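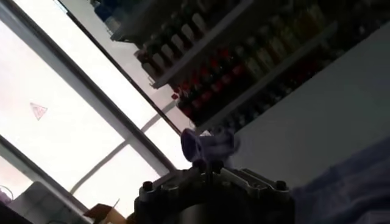 Window side, bottles on the shelf.

Search or jump to... Go

Brisine

Small helper app for running an Android phone in a laptop shell. You plug the phone in, Brisine sees the external display, swaps the keyboard layout, sets the scaling you like and turns off the phone's own screen. Unplug and it all goes back. That's the whole job.

Written for the Indora shell, as that's what we have. Other shells might work. Reports welcome, see further down.

Status: usable daily, rough in places. Current branch is called Cáceres. The old branch is still up for people on older phones but gets no fixes.

What it does

Saves a profile per display. So the shell gets one scaling, the monitor at your desk gets another.
Remaps the function row (brightness, volume, the search key that otherwise opens the wrong thing).
Keeps the trackpad speed seperate from mouse speed.
Dims or blanks the phone screen while docked.
Shows shell battery and phone battery in one notification.

What it does not do

No desktop mode of its own. It uses whatever your phone already has. If your phone only mirrors, you get mirroring, a bit stretched.
No root tricks.
No cloud anything. Profiles are a text file, copy it yourself.

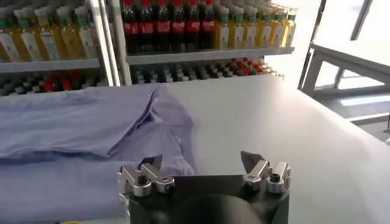
README by the Brisine maintainers | edited in March

Before you install

Check the phone does video out over USB-C. Plenty don't, and the spec sheet is often silent on it. Quickest test is a plain USB-C to HDMI adapter and any TV. If the TV stays black, Brisine can't help you.

Turn on developer options. You need the setting that lets an app write secure settings, and you grant that once from a computer. The command is in docs/grant.txt. Copy it exactly, the quotes matter.

Cables. The one that came with your phone charger is probably charge and slow data only. We use the short Berner cable that ships in the shell box. A longer one dropped the display every time somebody leaned on the lid.

Install

Download the package from the releases page. Open it on the phone, allow the install, start it once with nothing plugged in. Then grant the permission from the computer. Then plug in the shell.

First connect is slow, give it 5 seconds. After that it should be quick. If you get a gray screen, unplug, wake the phone, plug in again.

If the phone asks "charge this device or charge connected device" pick the first. Pick the other one and the phone feeds the shell and you're flat by lunch.

Profiles

Stored in brisine.conf in the app folder. One block per display. The display name is whatever the thing reports about itself, which for cheap monitors is sometimes just blank. Blank is allowed, you can only have one though.

Keys you can set: scale, layout, pointer_speed, blank_phone, fn_row. Anything else is ignored without a warning (sorry, on the list).

Scale is a percent. On the Indora panel 84 looks right to us. Lower and the menus get fiddly, higher and you can't fit two windows side by side, which was sort of the point.

Layout takes the usual short codes. If you leave it out you get whatever the phone's on screen keyboard is set to, and that may well surprise you.
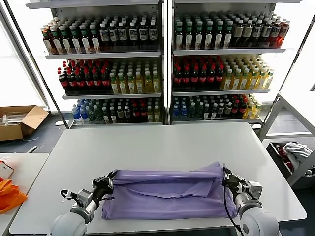

Known problems

Rotation. If the phone is sideways when you plug in, the shell screen comes up sideways too. Plug in upright.

Trackpad scroll direction flips after a reboot on the old branch. Fixed on Cáceres, not going back to fix it there.

Sound stays on the phone speaker. Toggle audio output by hand from the quick settings. We've tried 3 ways to do it from the app and all of them broke bluetooth headphones for somebody.

Sleep. Closing the lid doesn't sleep the phone, it only cuts the display. So your music keeps going. Some people like this?? Leaving it for now.

Battery number for the shell is wrong when it's below a quarter or so. The shell reports it that way, we just print it. Charge it when the light goes amber.

Video calls. Camera is still the phone's camera, and it's wherever you put the phone. A clip on the lid works well enough.

Split keyboard users: the fn_row remap eats your layer key. Set fn_row to off.

Reporting a bug

Say which phone, which shell or monitor, which cable. Attach the log, it's under Settings then Export log. The log has display names and timestamps in it, no app names, no typed text. Read it first anyway.

Please don't open an issue that says "doesn't work with my phone" and nothing else. We close those.

If you have a shell that isn't the Indora, run the display check from the menu and paste the output even if evrything is fine. Working ones are as useful to us as broken ones, and the list of tested gear is short. It's in docs/tested.txt, sorted by who sent it in first, so use find.
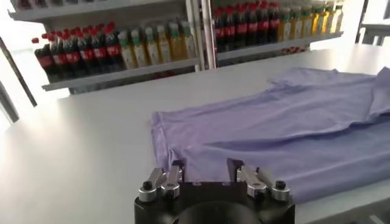

Add your own line at the bottom of that file if you'd sooner send a patch than an issue. Same format as the others, one line each, no links to shops.

Building it yourself

Standard Android project, nothing odd. Open, sync, build. There are 2 build flavors, plain and verbose. Verbose writes the log all the time and will fill up a small phone if you forget about it. Tests cover the profile parser and not much else. The dock detection is tested by plugging things in.

Translations live in the strings folder. Spanish and German are mostly there, missing the new battery text.

Next up

Warn on unknown keys in the profile.
Import button, so you don't have to hunt for the app folder.
A better icon. The current one was a placeholder.
Maybe lid sleep as an option, off by default.

License

Do what you like with the code, keep the notice file in. The Brisine name and icon stay with the project.

Contact: use the issues tab | © Brisine maintainers | Back to top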